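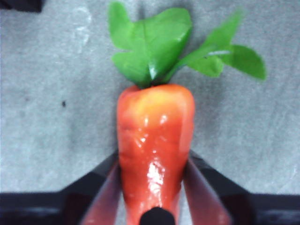
Hurngate finishes first round of two-finger gripper comparison

09/10/2021

The handling group at Hurngate has finished the first round of its comparison of two-finger grippers for small, uneven objects. Three units were run on the same arm, with the same wrist camera and the same controller settings, over a total of 414 logged attempts. A short internal report has been circulated and the main points are set out below.

The work began in July, after a run of complaints from the packing trials at Tradham that smooth, tapered items were turning in the fingers when picked near the narrow end. Rawan Moussa, who leads the group, asked for a test that would separate the effect of the finger surface from that of the closing force. Earlier results had mixed the two, and the figures could not be used to choose between suppliers.

The grippers were a Vasiliauskas parallel unit, a Clunier angular unit, and an in-house design built at Hurngate on a bought-in drive. The Vasiliauskas and Clunier units were used as delivered. The in-house gripper was fitted with smooth, hard fingers for the first half of its attempts and with the same fingers covered in a thin rubber sleeve for the second half.

Objects were chosen for shape. The set is made up of toy vegetables and fruit, short lengths of tube, and a few moulded caps. The toy carrot has been the most useful of these. Its body is wide at the shoulder and narrow at the tip, so a small error in where the fingers land changes the contact angle by a large amount. The artificial leaves extend well beyond the width of the body, which gives the vision software an outline that does not match the part that should be gripped.

Each attempt followed one sequence. The arm moved to a hover position, the wrist camera took a still, the software proposed a grasp, and the fingers closed to a set force. The object was then raised, held, turned through a right angle and put down again. An attempt was scored as a success only if the object had not shifted in the fingers by more than 3 mm at the end of the turn. Lifts in which the object stayed in the gripper but slid further than this were recorded separately as slips. Aranka Pintér, who wrote the scoring rules, said that the earlier tests had counted slips as successes and that this explained most of the disagreement with Tradham.

On rounded objects the three grippers could not be told apart. On tapered objects they could. The Clunier unit closes on an arc, and its fingers met the sides of a tapered body at a better angle when the grasp was proposed near the tip. It did worse at the shoulder, where the fingers tended to push the object down and forward before they had closed. The Vasiliauskas unit was more even along the length of the body but slipped more often at the narrow end. The in-house gripper with bare fingers gave the highest number of slips of any arrangement tested. With the sleeves fitted it was close to the Vasiliauskas unit.

Raising the closing force did less than expected. With bare fingers on a tapered body, more force in many cases squeezed the object out along its axis -- the group's notes call this "pipping". The effect was strongest in grasps where the two fingers were not level with one another, and the report recommends that finger alignment be checked at the start of every session.

The camera gave more trouble than the grippers. It is mounted at the wrist and looks down between the fingers, so that the fingers themselves are in view throughout the approach. Glossy objects produce bright patches under the overhead lamps, and the outline software treated some of these patches as edges. Glossy fingers add to the problem by picking up the colour of whatever they are holding. Dinesh Bhuiyan, who maintains the vision software, tried a fixed mask over the finger area. This removed the false edges on the fingers but also hid part of the object in the last stage of the approach. A mask that moves with the finger position is now being written.

Changing the exposure was more successful. The shutter was set to 500 microseconds for the still at the hover position, with the lamps turned up to suit. Stills taken while the arm was still settling came out noticeably sharper, though the highlights remained. A polarising filter has been ordered. The group has not yet decided whether to fit it to the camera, the lamps or both.

The controller was left alone as far as possible. One change was made part of the way through, when it was found that the force reading was being sampled before the fingers had stopped moving. A pause of 300 ms was added after closing. Attempts made before the change were repeated, and the first set was left out of the total. Kasun Sultana, who ran most of the sessions, has asked that the pause be replaced by a proper check on finger speed, as the fixed delay adds up over a long run and would not be acceptable on the line at Tradham.

The test surface was also looked at. A soft grey textured mat was used under the objects so that they would not roll, and it allows the fingertips to press down slightly without stalling the arm. The Tradham line uses a hard tray. The report notes that fingertip clearance will have to be set again for the tray and that the present results should not be carried across without a repeat of at least the tapered set.

No purchase has been recommended. Moussa said the group would prefer to see the sleeved fingers tried on the Vasiliauskas unit before any order is placed, as the mounting pattern is the same and the parts are already in stock. The Clunier fingers are of a different pattern and a sleeve for them would need to be drawn up. Mitali Kanagaratnam has been asked to produce a first version, together with a curved finger intended for the shoulder grasp.

The second round will use the same objects and the same scoring. Two items will be added to the tapered set, one with a matt finish, so that shape and gloss can be looked at separately. Wear on the sleeves will be recorded as well. In the first round the sleeves were changed only once, on account of a split at the lower edge, and there is no useful figure yet for how long they last.

The full results table, the scoring rules and the controller settings are held with the report on the group's shared drive. Requests for the wrist camera stills should go to Bhuiyan, who asks that the session number be quoted.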